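I meant to write this up last night and fell asleep with the lamp on and my specs still on my nose, so it's a catch-up, with tea, before anyone else is awake.

It was memory modules all day. I have the pendant to steer with and, when I lose patience with it, I put the arm into its free mode and push it about with my own two hands, which I much prefer. It feels a bit like dancing with someone polite and very heavy. Tarık says I should stick to one way of doing it so the recordings match, and he's right, of course, but he also has twenty years fewer in his shoulders than I have! We settled on hands for the approach and remote for the last little bit over the slots, and that suited us both. 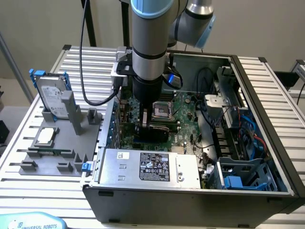 The trouble is always that last little bit. When I do it myself at the kitchen table I don't look at all, I just feel for the slot and lean, and I'd never once thought about how much my thumbs know until I had to pass it on to something with no thumbs. I kept coming in with a slight tilt and having to back out, and every back-out goes into the recording too, unless I remember to mark it. I forgot to mark it rather a lot before lunch. Tarık was kind and only sighed through his nose.

We had 50 good goes by the time we stopped, and the notebook says 201 for the whole job so far. The people at Hillero would like more, naturally. They always would. I had my cheese roll on the back step and watched the rain come over from the Jelville side, and thought about nothing whatever for a quarter of an hour, and it did me more good than the roll did.

In the afternoon I slowed everything right down and went by the wrist camera, and I began to enjoy myself. From up close the board looks like a small town seen from a hill, with the empty socket for its square and the memory slots laid out either side like streets. I talk to the arm while I do it, I'm afraid. "Over a touch, down, down, stop there, love." None of it gets recorded, thank goodness.

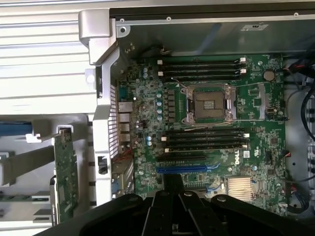
Lomwood, May

A better day. I slept properly and the shoulder has eased off, and Tarık brought in a bag of those sesame rings from Uysal, so we began late and full of crumbs (well away from the bench, before anybody writes in).

We talked over what to do about the heatsink. I'd been treating it as the easy part, big and black and simple to find, but he wants the fingers to come down the same way every time, and I wander. I will start from wherever I happen to have left the arm. He thinks a bit of wandering is useful, so that the robot sees more than one road to the same place, as long as the last stretch is steady. I wrote that in the front of the notebook: wander early, steady late. It would do for most things, now I look at it.
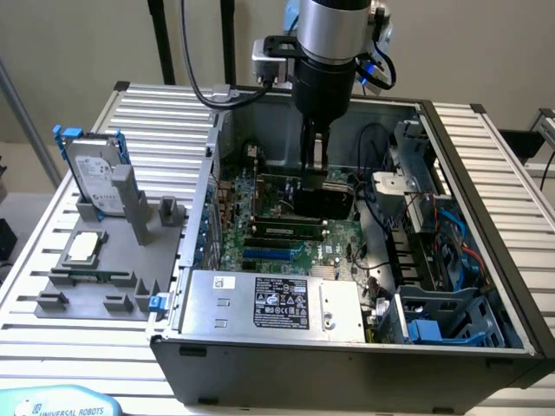
I'm slower than I was in the spring and I think I'm better for it. Back then I used to rush the pinch and then fiddle to put it right, and when we played those early ones back it was like hearing my own voice on an answering machine. Dreadful. Now I try to let the fingers arrive, wait a breath, and only then close them. Tarık asked where I'd learned that and I said threading needles for my mother, when her eyes were going and mine weren't.

He's left me a list for tomorrow, in his tiny handwriting. Go over the tray positions again, try the hard drive by remote only, and find out who has walked off with the good stool. I know who has the good stool. I shall have to be brave about it.

Must ring my sister tonight, and put the bins out.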